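Home Contents Chapters Instructor Resources Sign In

This site uses cookies to remember your place in the text. Accept Manage settings

CHAPTER 6
The Rehearsal Period

Reading time: 5 minutes

A rehearsal period is the span of time between the first meeting of a company and the first performance before a paying audience. In professional theaters it commonly lasts a few weeks. In community theaters, where performers hold daytime jobs and meet in the evening, the same work may be spread over several months. This chapter examines how that time is divided and who is responsible for each part of it.

Chapter 5 considered auditions and casting. Once a cast has been announced, the stage manager issues a rehearsal calendar. The calendar lists the scenes to be worked at each meeting and the performers who are called. It also states the date by which lines must be learned, a point known as being "off book." Students should note that the calendar is a working document and will be revised.

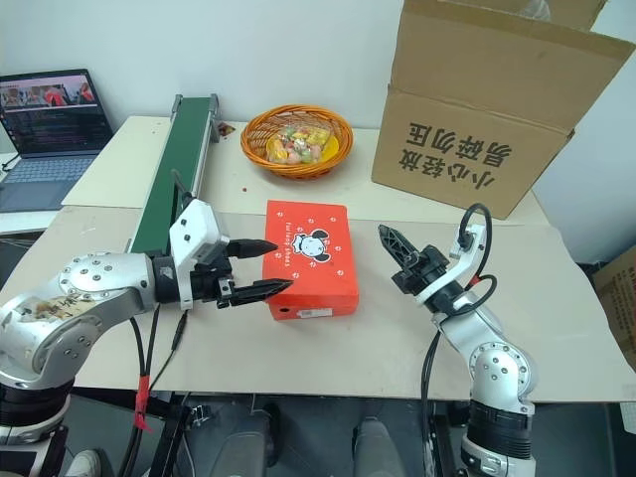 The first meeting is usually a read-through. The company sits together and reads the play aloud from beginning to end, with the stage manager reading the stage directions. Directors differ in what they ask of performers at this stage. In his notes on the Larnora Players, the director Kamran Zaidi asked that the first reading be done "quietly, and without decisions." Other directors prefer a full reading at performance volume.

Blocking follows. The term refers to the planned movement of performers on the stage, and it is recorded in pencil in the prompt book. A short play may be blocked in 4 evenings. A large musical, such as the Ernmont production discussed later in this chapter, requires separate calls for principals, chorus, and dancers.

The final phase is technical rehearsal, during which lighting, sound, and scene changes are joined to the acting. Progress is slow, and performers may be asked to repeat a single entrance many times. The Ernmont prompt book contains 100 lighting cues, several of them within one song.

Key terms for this chapter: blocking, call, cue, off book, prompt book, read-through, technical rehearsal.

6.1 The Rehearsal Calendar

Previous Next Back to Contents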